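The Drawer of Correspondence

I owe Séverine Delorme a letter. I have owed it to her since April, and the debt has reached the stage where it can't be paid off with a normal letter anymore. A normal letter would have done in May. Now it has to be a very good one, with news in it, and possibly a pressed leaf.

This is how all my correspondence dies. Somebody writes, I'm delighted, I put the letter somewhere visible so I'll answer it, and within a week I have learned to look straight through it. Then I put it in the drawer. The drawer is for things I'm going to do properly.

I took up letter writing again two winters ago, after my aunt's house in Orkildale was sold and I came home with a shoebox of mail she'd kept. Most of it was from a man named Hervé Masson, who had been her neighbor for a while and then moved away and wrote to her for the rest of his life. I expected a romance. I read the entire box hoping for one. What I got was his gutters. He had terrible gutters and he reported on them faithfully, along with the price of pears and the bad behavior of a dog called Sabatier, who I believe was named after the knives and lived up to it.

I loved those letters. I still do. There isn't a single interesting thing in them and I read them like a thriller. Would he get the gutter man to come back? (He would not. The gutter man had moved to Husura with the deposit.)

So I decided I'd be a person who writes letters, and I went about it the way I go about everything, by shopping. I bought cream paper with a torn edge. I bought a fountain pen that leaks only when I'm wearing something I like. I bought 10 envelopes lined in dark green tissue, and I'm a little ashamed to say how many of those are left, so let's move on.

My first mistake was trying to be good at it. My letter to Gaëtan Chauvin went through four drafts and had a paragraph on autumn light. He wrote back on the reverse of a car insurance notice. "Nice letter," he said. "Are you all right?" Then he told me his knee was bad and that the bakery had changed hands and the new people were putting seeds on things. I laughed out loud in the hallway with my coat on.

The second mistake was the desk. I had an idea that letters ought to be written at a desk, sitting up, with the phone in another room. I have now sat at a desk for whole evenings without producing more than "Dear Séverine," in increasingly nice handwriting. Everything I've ever really mailed was written at the kitchen counter while something boiled, or in the car outside the dentist. One went to Banafsheh Moradi on the back of a crossword, mostly finished, and she filled in 10 down and returned it. That's the best exchange I've had all year.

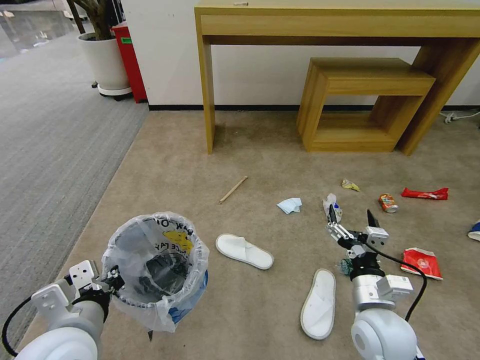 Banafsheh, by the way, has a system. She answers on the day a letter arrives, before supper, one side of one sheet, and she stops when she hits the bottom, even if she's in the middle of a story. You get the rest next time or you don't. I once waited six weeks to learn whether her brother-in-law had been let back into the choir. When the next letter came it was all about plums.

I tried her system on a Monday and lasted until Wednesday, when there was no mail but a catalog from Gudlow, the people who sell the lined envelopes. They would like me to know that the envelopes now come in plum too.

What I haven't solved is the apology. Every late letter wants to begin with one, and the later it is the longer the apology gets, until the poor woman at the other end is wading through a page of my remorse to find out if I'm alive. Hervé Masson never apologized once. There are gaps of five months in that shoebox and he comes back every time as though he'd only stepped out to see to the kettle. "Well, the gutter has come down again," he writes, and off he goes.

I'm going to steal that. I don't have a gutter problem at present, but the back step has started to rock, and Apolline Tessier next door has strong views on who should fix it and how much cement he'll need. That's a page right there. Two, if I put in what she said about my hedge.

I've moved the stamps into the kitchen, next to the tea. There's soup on tonight, and it needs forty minutes.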